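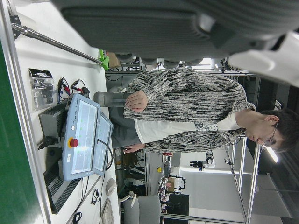

Features | Work & Machines

Home Latest Features Workshop Subscribe

The long way to teach a robot a short job

10/14/21

The job Mwajuma Mfaume wants done takes a person four seconds. You pick a plastic cap out of a tray, turn it the right way up and press it onto a fitting until it clicks. At Tornmont, a small automation firm that does most of its work for parts makers and packing sheds, she has spent much of the year getting a robot arm to do the same thing.

She does not write much code for it. She shows the arm what she wants, over and over, and keeps a record of each attempt.

"People expect a keyboard job," she says. "A lot of it is standing up."

There are two ways of showing a robot a task at Tornmont. The older one is to take hold of the arm and move it. The motors are set so the joints give way under a light push, and the person walks the arm through the movement while the controller logs the position of every joint. The second is remote control. The operator moves a hand-held controller, or a smaller copy of the arm, and the real one follows a fraction of a second behind.

Each has its supporters. Shabani Khaemba, who runs the workshop, started with the first and still prefers it for anything that involves pressing or sliding.

"You feel the part seat," he says. "With a remote you're going by eye, and your eye is often wrong by a millimetre or two. A millimetre is a lot on a cap."

The trouble with guiding by hand is that the person gets in the way. Arms and sleeves end up in front of the cameras, and the system that learns from the recordings has to work without them later. A movement that looks fine with an elbow in it may be no use at all when the elbow is gone. For that reason most of the cap recordings have been made by remote, and the hand-guided ones are kept for checking force.

The project is called Odera. It began in March with a request from Purkow, a maker of irrigation fittings that was having trouble filling its evening shift. Purkow had tried a conventional robot cell some years before. It worked well on one size of cap and had to be reprogrammed for each of the others, and the line changes sizes several times a week. The cell was sold.

Khaemba told the company he could make no promises about speed. What he offered was an arm that could be shown a new size in a day by someone on the floor, without calling in a programmer. Purkow agreed to pay for a trial.

The first set of recordings came to 300. Mfaume threw out 179 of them.

"I was too good at it by the end," she says. "I'd started doing it all in one smooth go, and the arm never saw what to do when the cap was sitting crooked. So when it met a crooked one it just kept pushing."

She now makes mistakes on purpose. She drops a cap and picks it up. She comes in at a poor angle, stops, backs off and tries again. Those recordings are slower and less pleasant to watch, but the arm trained on them recovers from trouble more often. The full set has grown to 2600, made by 13 people, some of them from Purkow's own line.
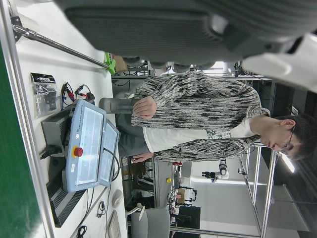

Having different people matters more than the team first thought. Left-handers approach the tray from the other side. Tall people tend to lift the cap higher than they need to. One of the Purkow packers had a habit of tapping the cap against the edge of the tray before turning it, to settle it in her fingers, and after some argument the tap was left in. The arm now does it too, though not every time.

The work is tiring in a way that is hard to explain to visitors. A session at the controls runs up to 40 minutes, and then the operator has to take a break whether they want one or not. Mfaume says her shoulders go first, then her patience. Between sessions there are cables to reroute, fingertips to swap and joint settings to check on the pendant.

Robots that learn this way are also hard to sign off. With ordinary programming, an engineer can point to the line that tells the arm to stop. With a learned movement there is no such line, and the safety limits have to be set separately, in the controller, where the learning can't touch them. Khaemba keeps the speed low and the force limit lower. Purkow's managers would like both raised. They are still talking about it.

The packers have had questions of their own, mostly about hours. Purkow says the arm is meant for the evening shift only and that no one on days will lose work. Khaemba says that is the company's promise to make and he won't make it for them.

The next step is a second station at Jundale, where Purkow packs its larger fittings. Those caps are heavier and have a rubber seal that sticks, and none of the existing recordings cover it. Mfaume has asked for two of the Jundale packers to come in for a week and do the showing themselves.

"They know what the seal does," she says. "I'd only be guessing."

Tagged: robotics, manufacturing, training

More in Features
The shed that packs its own pears
Who fixes the parking meters?
A night with the track inspection crew
Learning to weld at fifty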